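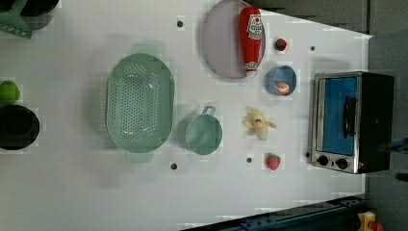
# Play Kitchen Tidy-Up: does a set place for each thing help?

Student report, Early Years module. Placement at Dremamby nursery, home corner.
Written by Savvas Politis. Second draft, tables still to be checked.

## 1. What I wanted to find out

The home corner at Dremamby gets used all morning and then has to be cleared before lunch. Clearing it takes ages. Everything goes in one deep box, then next day the children tip the whole box out to get at the one thing they want. So my question was simple: if the toy food and the kitchen things each have their own place, does the tidying go faster, and do the children do more of it themselves?

I did the sessions in September. 17 children in the group, not all there every time.

## 2. The kit

Pretend kitchen stuff, bought or given at different times, so nothing matches in size. This turned out to matter more than I thought it would. I sorted it on paper first:

- **Cooking:** the toaster oven, black with a silver front and a blue door. Two knobs, both get argued over.
- **Big flat or wide things:** the green oval colander, the large pale plate.
- **Small dishes:** the little blue bowl, the light green measuring cup.
- **Food:** banana with the peel open, strawberries, the red ketchup bottle, other bits.

My tutor asked why ketchup is under food and not under bottles. Fair point. The children put it with the food every time so I left it there.

The colander is the awkward one. It's huge next to the rest and has a handle at each end, so it takes up half a shelf. On the first try I gave it a shelf to itself and the children just filled it with food and put it back full. I told them off for this at first — wrongly, I now think. See section 5.

## 3. Method

Two set-ups, same kit.

**Set-up A, one box.** As the room normally runs. Everything in the Liapis storage box by the window.

**Set-up B, places.** Low open shelf (the Havora one from the book corner, borrowed), with a drawn outline for each big item and a tray for food. I drew the outlines round the real things with a marker on brown paper. The plate was easy. The banana was not, the peel sticks out all ways and the outline looked like a squid, so small food got a tray with no outlines.

Each set-up was run 3 times. I gave the same signal (the bell) and started the timer on my phone. Stopped it when the table and floor were clear. I wrote down who needed help and what was left till last.

Staff were asked not to join in unless asked. They did join in a bit, it's a nursery.

## 4. Results

Set-up A, best time 20 minutes. Most of that wasn't tidying, it was wandering off. The actual throwing-in was quick and loud.

Set-up B was slower the first time, 26 minutes, as everyone wanted to do the outlines and two children both wanted to be the one to put the oven back. After that it came down below the box times. I lost the exact reading for the last session when my phone died so I've not put a figure in. I know thats weak.

Things left till last:

- Set-up A: big items, mostly the colander and plate, as they wouldn't go in on top of everything else.
- Set-up B: small food. Strawberries especially. They roll under the shelf and get forgotten.

Asking for help: less in B. Mainly "where does this go" and then another child would answer before I could, which I was pleased with.

Next morning was the bigger change. With the shelf, no tipping out. Children walked up, took a bowl or the cup and started playing.

## 5. Discussion

The outlines worked for anything with a clear shape. For food they were no use and a tray was fine.

The colander full of food bothered me until I watched it properly. They'd made it into the food tray by themselves. It's wide, it's got handles, two children can carry it between them. My own tray was a flat one and things slid off. So in the last session I took my tray away and let the colander be the place for food — much calmer, and fewer strawberries on the floor.

The measuring cup never stayed in its place. It went in the bowl, in the oven, in a coat pocket once. I don't have an answer for it.

## 6. Problems

Small group, few sessions, one timer. The shelf was new to them so some of the interest may just be that. Also I ran set-up A first each week, should have swapped them round.

## 7. Next time

- Swap the order of A and B
- Photos on the outlines as well as the drawn line
- Lower shelf for the oven, it's heavy for one child
- Ask the children what they'd change. I only thought of this on the last day
- Reltel timer from the staff room instead of my phone

Session notes and the outline sheets are in the folder with this report. Apologies for the handwriting on the second sheet, written standing up.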